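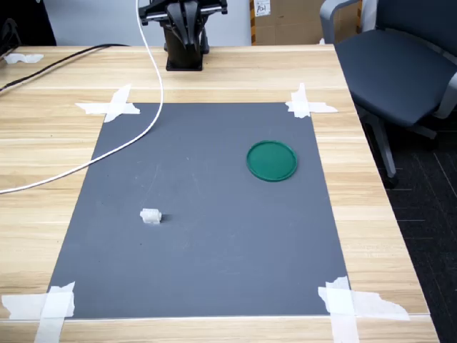 Pornthip Chareonsuk
Club lead, Pirkness Robotics Club

Hello! I'm Pornthip and I run the robotics club at Pirkness with Pongsak Suwannarat (he does the wiring, I do the worrying). We've got one arm, a taped-down mat and a green lid that everyone has strong feelings about. This term's job is pick and place: get the little white block onto the lid, then do it again from somewhere else. We've logged 257 tries so far and we'd love 600 by July. New members are welcome, so come and have a go!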